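Tuketti two-arm kit: my verdict after 13 evenings

I bought this after Veronika Rüegg kept going on about hers, and I'm mostly very happy! The arms feel solid, the front rail is lovely and stiff, and the black cable sleeves keep things tidy — apart from the thin wires down by the bases, which I'd still like a cover for.

The manual is 78 pages and the bit on calibration is poor. I rang Lüthi (where I ordered it) and got a patient answer in 9 minutes.

Cloth and bags are my favourite test, with the bucket and gardening bits left in as clutter.

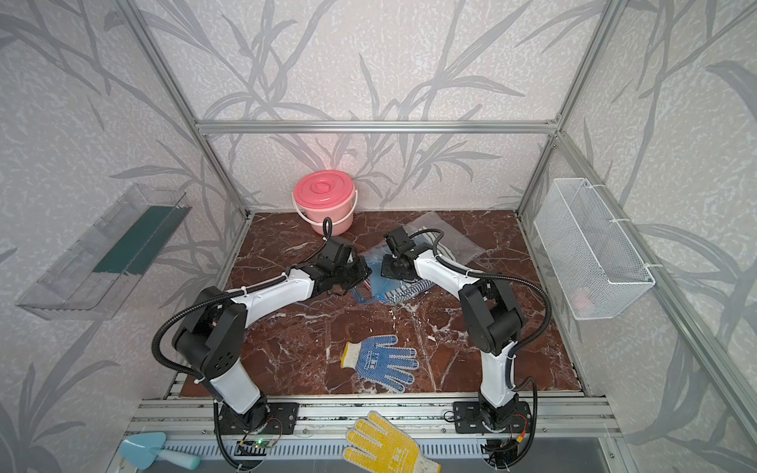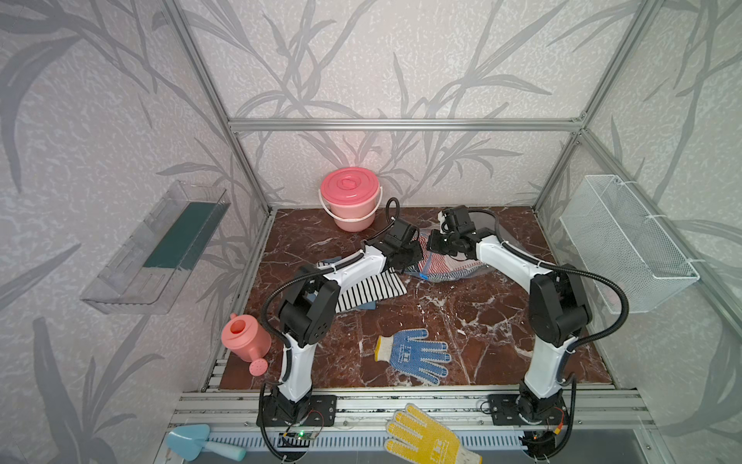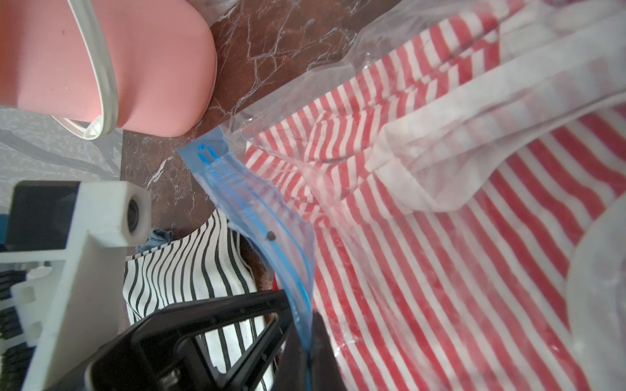
Niggles

The fingers are a bit chunky for thin plastic, and a spare pair costs 90 francs (ouch). I'd also like a longer power lead — mine only just reaches the socket. Four stars from me.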